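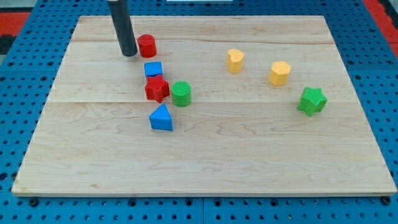
Þórarinn Bisgaard wrote to the newsletter after our May issue to ask whether the small shape blocks in the lending collection could be borrowed without their boxes, as he had found that children at his table ignored the box and went straight for the blocks. The Illton Toy and Learning Library has received similar requests from other members, and the lending terms have been revised accordingly.

From 10 October 2019, shape blocks may be borrowed loose, in a cloth bag, with or without a wooden play board. Boxed sets remain available for members who prefer them. The loan period for both is 3 weeks, and one renewal may be made by telephone or at the desk.

The blocks are among the most frequently requested items in the library. The full collection now stands at nearly 2,000 toys, games and puzzles, of which 300 are classed as early building and sorting materials. Loose blocks in red, blue, green and yellow will be kept on the lower shelves in the Rawashdeh Room, where children can reach them without help. Members are asked to return them to the same shelves after use in the room – the desk handles only items that are going home.

Several members have asked what a plain board adds. Our experience in the playroom is that a smooth, flat surface gives a child a clear place to work. Blocks stand more steadily on wood than on carpet, and two children sharing a board tend to settle quickly on whose side is whose. A board also makes it simple to move an unfinished arrangement out of the way at mealtimes, provided it is carried level.

Arnar Vídalín has prepared a short sheet of suggestions to accompany each bag. It covers sorting by color, matching blocks to outlines drawn on paper, and a quiet game in which one block is taken away while the other player looks aside. The sheet may be kept.

Borrowers are reminded of the following points of care. Boards should be wiped with a barely damp cloth and dried at once. They should not be left against a radiator or in direct sun, as the joints between the planks may open. Blocks may be washed by hand in warm water but should not be soaked. Small blocks are not suitable for children under 3.

A missing block should be reported when the bag is returned. The replacement charge is 50 cents per block, and no charge is made for ordinary wear. Requests to reserve a board may be left at the desk during opening hours.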